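Gimolport Completes Colorfastness Testing on Printed Bedding Range

TAVUDCOMBE – Gimolport, a contract printer and finisher of household textiles, has completed a 12-month test program on its reactive-printed bedding fabrics. The program covered 419 fabric lots produced at the Tavudcombe mill and finished on the company's 2 continuous washing lines.

Samples were tested for color change and staining after repeated home laundering, for wet and dry rubbing, and for exposure to artificial daylight. A total of 3,171 specimens were cut, conditioned and graded. Grading was carried out under standard lighting by trained assessors working without access to lot numbers.

The work was started after the company changed its fixation process in February. Under the earlier process, printed cloth was steamed in a single pass and washed at a constant temperature. The revised process uses a longer steaming time and a stepped wash, with a separate cold rinse ahead of the first hot bath. Unfixed dye is removed in the cold rinse and does not carry over into pale areas of the design.

Large floral designs were given extra attention in the program. Such designs place deep purples next to light grounds and often include fine outlines, and any bleed at the boundary is easy to see. Of the 419 lots, 290 carried a design of this type. All 290 met the company's internal limit for staining of adjacent areas. Wet rubbing results were lower on the darkest shades, as expected for reactive dyes on cotton, and remained within the limit.

Gimolport will apply the revised process to all bedspread, duvet cover and pillowcase fabrics. Print widths, minimum order lengths and lead times are unchanged. Customers with open orders do not need to resubmit artwork. Care labels on existing designs remain valid.

Test summaries by lot are available to trade customers on request. The next stage of the program will cover fabrics supplied under the Chávez and Curley labels, with polyester blends to be assessed separately under a different wash schedule.

About Gimolport

Gimolport prints, washes and finishes woven fabrics for bedding and curtains. The company operates its printing, finishing and test facilities on one site in Tavudcombe.

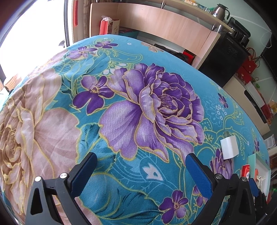
Gimolport Textile Testing Department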